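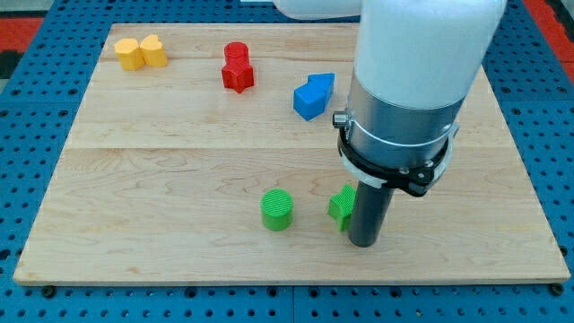 Naming the men on the back row, engineer company photo

stirnow_attic
Posted 11/12/2025

Hello all, and thank you for having me. My grandfather's company portrait has hung in our hallway for as long as I can remember, and I'd dearly love to put names to the fellows standing with him. He wrote 44 of them on the back in pencil, but the last row is smudged past reading. The only place mentioned is "near Homik," and no map I own has it. Has anyone had luck with morning reports for a unit this small?
- Tamara

KwakuB
Welcome, Tamara! Morning reports are exactly where I'd begin. I went through 2,041 pages of them for my great-uncle's battalion (my wife still brings it up) and found him on three, one of which gave me the name of the man he shared a hospital ward with. I wrote to that family and we still trade cards every August. Start with the month the portrait was taken and work outward.

poon_hy
I'd go the other way, Kwaku, with respect. Reports mostly list men whose status changed, so somebody who stayed healthy and stayed put may hardly show up at all. A payroll or a roster will get her further, and the reunion newsletters further still.

KwakuB
Fair point about the healthy ones, Ho-yin, though I'd still rather have a dated page than a newsletter put together from memory forty years on. I've seen those get a man's hometown wrong, and his first name too.

yeseo_j
Could you post the names you can read? My neighbor's father was a Janssen in an engineer outfit, and he lived to be 93 and kept every letter.

stirnow_attic
Oh my goodness, there IS a Janssen, second row, with what looks like an R in front of it! I'll type up the whole list tonight after supper.

yeseo_j
His was Raymond. I'll walk over and ask her which company.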